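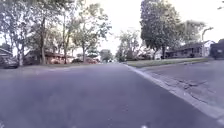 To: skastow-streets list
Subject: Re: The concrete on Eshun Street (again)
Date: February 27, 2022

Hello all,

I've left the earlier message in below, with my replies between the bits, as I gather some of you only joined the list after the bin argument and have missed the history.

> Can anyone explain why the road surface gets done and the concrete beside
> it doesn't? I walked the length of Eshun Street this morning and you could
> play bowls on the asphalt. Then you step over the kerb and it's like the
> bottom of a dried-up pond.

I can explain it, but it won't cheer you up. The road and the kerb come under one budget. The concrete on the house side of the kerb comes under another, and where a driveway crosses it there is a third opinion, held by whoever last answered the phone. I have rung three times and been told that it belongs to the council, that it belongs to the householder, and that it is "shared", a word which in my experience means it belongs to me when it rains.

Wavura did the asphalt. Whatever else gets said about them on this list (and plenty has been), it's a decent job and they swept up. They were paid to stop at the kerb and they stopped at the kerb. I asked the man with the clipboard whether he might have a bucket left over for the cracks and he looked at me as if I'd asked him to do my tax.

> The stretch outside 52 and 54 is by far the worst. There are patches on
> the patches. My mother uses a stick and she now walks in the road instead,
> which can't be what anyone intended.

That's my stretch, I'm at 54, and I agree with all of it. I am sorry about your mother having to go round. There have been at least two lots of patching in the time I've been here. The first was a very hard grey mix that has outlasted the slab it was put in, so the old concrete has crumbled away along both sides of it and left the patch standing up like a seam in a sock. The second was me, with a tub of Tunex from the hardware shop and a kitchen spatula. I make no claims for it. It said on the tub that it would cure to the colour of the surrounding concrete, and it did not say which concrete.

If you are thinking of having a go yourself, what I learned was this. Get the loose stuff out first, all of it, with an old screwdriver and then a stiff brush. It takes far longer than the filling. Put the filler in a bit at a time and let each go sit. Keep the cat in.

> Surely it's the tree roots? Has anyone suggested taking the big tree out?

Yes, somebody suggests it every year, and I'd like to get my objection in early this time.

I don't doubt that roots have something to do with it. It's a big tree and it has to keep its feet somewhere. But the cracking carries on well along the concrete, past where I'd expect the roots to be much trouble, and my own guess is that the slab was poured thin and has had too many cars bumped up on to it. Removal vans too. When next door changed hands there was a lorry parked half over the kerb for most of a day, and I lay indoors listening to it like a man with toothache.

The other thing is that the tree is the only reason anybody can sit out at the front in the hot months. These are low houses on a wide road and there isn't a great deal else between us and the sun. The paler one behind it does its best, but you could read a newspaper through it. If the big one goes we shall have perfectly level concrete and nobody able to stand on it after eleven in the morning.

What I would support is having it looked at by someone who knows about trees, as opposed to someone who knows about removing them. I have found that they give different quotes.

> Could we get a group price if enough of us went in together?

I did ask. Wavura will quote for lifting and relaying, but only on a single continuous run and only if every household along it signs. On our side they measured 144 metres. They won't do it in dribs and drabs, and they won't skip the house in the middle that says no, so any one of us can sink it. They also want to know by July, after which the price is "subject to review", and I think we all know which way those get reviewed.

The quote would cover breaking out the old concrete, a proper base under the new, and making good the edge of the grass. It would not cover:

moving anybody's letterbox
anything to do with the kerb, which they regard as perfect
the strip of lawn itself, if it dies
finding out who owns the concrete

On that last one, they were very clear that they'd happily relay it for us whether or not it was ours. I thought that was sporting of them.

> Or do we just keep writing to the council? I don't mind writing but I'd
> like to think somebody at the other end could read.

Do keep writing. Please put "trip hazard" in the first line and not "eyesore". I wrote an eyesore letter and got back a leaflet about planting natives. The trip hazard letter got me a reference number and a visit from someone with a can of spray paint, who put a ring round the worst of it and went away. The ring has since worn off. I took this at the time for progress.

If you write, mention the stick. Say your mother is walking in the road. And say where, with the house numbers, because "Eshun Street, Skastow" on its own appears to go in a drawer with all the other Eshun Streets.

For anyone who wants to come and see it, you're welcome to stand on my bit, but wear flat shoes and come in daylight. The asphalt lulls you. You get used to it being so smooth, then you go up over the kerb still looking at your phone. I've done it myself with the shopping - two dozen eggs, since you ask.

Could those on our side let me know, off list please, whether they'd be willing to have their frontage included if it came to a quote? I'm not asking for money or a signature, only a yes, a no or a grunt. Those on the other side are excused, and may keep quiet about how good theirs is.

Number 54

PS. Whoever has borrowed my stiff brush, I would like it back before the next tub.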